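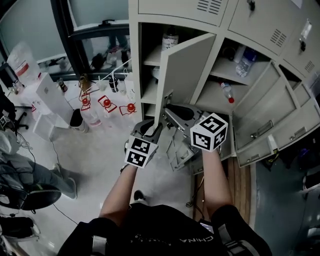
About Plidomgate

Plidomgate is a shared workroom and teaching lab in Flomville. We rent bench space by the month to people who need a proper counter, good light and somewhere to lock up their things at night. We also run short evening courses for adults who want to learn basic lab practice before they go back to school or change jobs.

We opened with 6 lockers and a single counter in what used to be the stockroom of Surdu, a paint and varnish supplier. When Surdu moved across town we took over the rest of the floor. There are now 40 lockers and places for 20 people at a time, which is as many as we want in one room.

Lockers and counters

Every member gets a locker compartment for as long as they rent with us. The cabinets are beige metal with vents in the doors. Drinking water, lunch and personal bottles go in the lockers and stay off the counters. This is the rule we repeat most often, and new members usually need a week or so to get used to it.

Glassware goes on the white counter. Bottles with stoppers are kept in a row so that people can see what is there before they reach past it. Anything without a label on Saturday evening is taken away, so please write on your bottles. We keep tape and pens at the front desk.

Small trash goes in the lined bins. Broken glass does not. There is a separate container for it by the sink, and if you can't find it, ask.

The room

Our main room is open and fairly plain. It has a pale floor, fluorescent lighting and a white ribbed ceiling, and we left the brick as it was. The partition walls are glass with black frames. We went back and forth over those for a long time on account of the price, and we are glad we paid for them. People can talk on one side and work on the other and still see who is around.
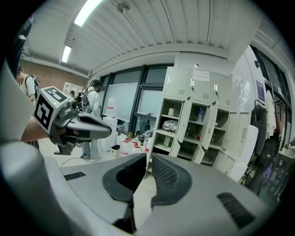
Members sometimes ask if the room can be booked for a private group. It can, on weekday mornings before noon. Evenings are kept for courses, and weekends are open to all members. If your group needs more chairs or a second table, tell us when you book. We have both in storage, but it takes time to bring them up.

Courses

The beginners' course is called Semallow. It runs for 6 evenings, with 2 instructors in the room at every session. You learn how to label and store bottles, how to clean glassware and put it back where you found it, how to keep a notebook, and how to leave a bench ready for the next person. There is no test. The next group starts in October.

Visiting

You are welcome to stop by and look around before you sign up. Come in the afternoon if you can — mornings are often taken up with deliveries. The entrance is on the parking lot side of the building, up one flight of stairs, and there is an elevator at the back. Leave your bag in a locker or under the coat hooks while you walk around.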